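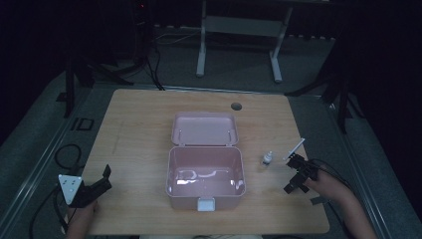 February, nearly midnight

Up the hill at Clundham again, and what a night! I meant to stay an hour and come home for soup. I stayed four, can't feel my toes, and I'm far too happy to sleep, so I'm writing this in bed with my hat still on.

The cloud sat over Thongsuk all afternoon and I'd more or less given up, then about 5 it peeled off towards the coast and left the clearest sky we've had all winter. I grabbed the binoculars, the old red torch and two pairs of gloves and practically ran. Prasert Nuchit was already at the gate with the big telescope on a sack barrow. He'd had the same idea at the same minute, I think, as he still had his slippers on.

Started with Orion because how could you not. The nebula was lovely — a proper smudge with wings, greenish if I let my eye drift off to the side. Prasert sees no green at all and says I want it to be there. Maybe! Then the Pleiades in the binoculars, which I still like better than anything in the telescope. They fill the view and they look wet, somehow, like something just rinsed under the tap.

The main thing, though: I found the Beehive by myself. No chart, no Prasert pointing over my shoulder. Up from Regulus, across, a bit of muttering, and there it was, all those little stars in a heap. I shouted so loudly that a dog started up down in Gurketitz and kept at it for ages. Third winter of trying and I've finally got the knack of it, or at least I had it tonight.

Jupiter had all four moons out, two on each side, very tidy. I tried to draw them and the pencil went straight through the paper where it had gone damp. Must get a better notebook. Also must find the lens cap, which went into the grass near the wall and is probably there for good.

Prasert wants to try for galaxies in Leo next time, if the moon stays out of the way and we can be bothered to wait till the small hours. I can be bothered. He reckons the Trundar road is darker still, past the second bridge, with nothing but sheep for company.

Flask leaked in the bag again. Toes coming back now, and they hurt like mad. Bins are by the back door to warm up slowly, don't forget to dry them before work.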